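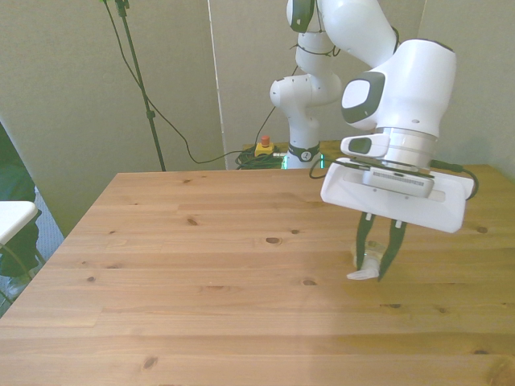
The owner of Pasaribu, a small furniture workshop in Studgate, made her first table when she was 18 and did not like it. "The legs were too thick, and my mother put it in the room where we kept the potatoes," she told me. She is 61 now and works mostly with pine. Many customers come to her asking for dark wood, and she tries first to show them what a plain pine top looks like, light and a warm honey-orange, as on the table in the photograph. "People are afraid of light wood. They think every cup will leave a circle on it. Well, yes, some cups will leave a circle."

We spoke on a Tuesday in the back part of the workshop, where she keeps the boards that are waiting. She does not like to use a board quickly. It should lie some weeks in the same air as the rest, and then she looks at it again. I asked what she is looking for. "If it has turned," she said. "Pine turns its edges up when it is not happy. Then I make a shelf from it, a short one."

She learned the work in Dudum, from an old joiner who spoke very little. For four years she swept, sharpened and carried. He allowed her to cut joints only in pieces that were going to the stove. I thought this sounded hard, but she remembers it with pleasure. "It was warm there, and there was soup. And I could make mistakes all day, because in the evening they were burned."
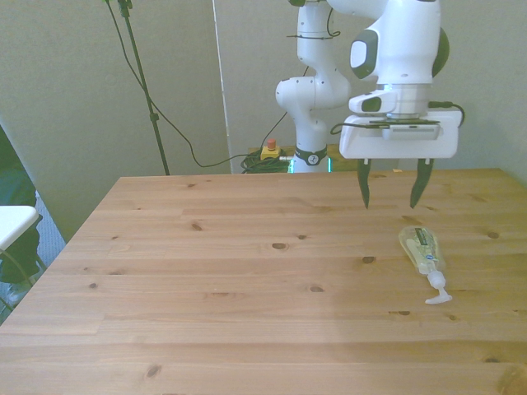

A light-colored wooden table, with a white arm reaching over it.

Her best-known piece is a kitchen table which she calls Hotari, after the village of her grandparents. It has one drawer, on the short side, and customers often ask her to move it to the long side. She refuses. "On the long side you hit it with your knees. I had such a table at home and I know." Last year she finished the Hotari with the number 106 written under the top in pencil. The numbers are not for the customers, she says, but when a table comes back for repair she can find it in her notebook and see which boards she used.

Not many come back. When they do, it is usually the drawer, or a leg that was pulled across a stone floor. Scratches she prefers to leave. She told me about a family who wanted the top made new before a wedding. She sanded it, and afterwards the grandmother was angry with everyone, for the marks of her pastry wheel were gone.

For the care of a pine table she recommends very little: a soft cloth, mild soap, and oil in February, when the heating has made the wood dry. I asked if she oils her own table at home. She laughed - it is still the first one, with the thick legs, and she has not oiled it since she moved.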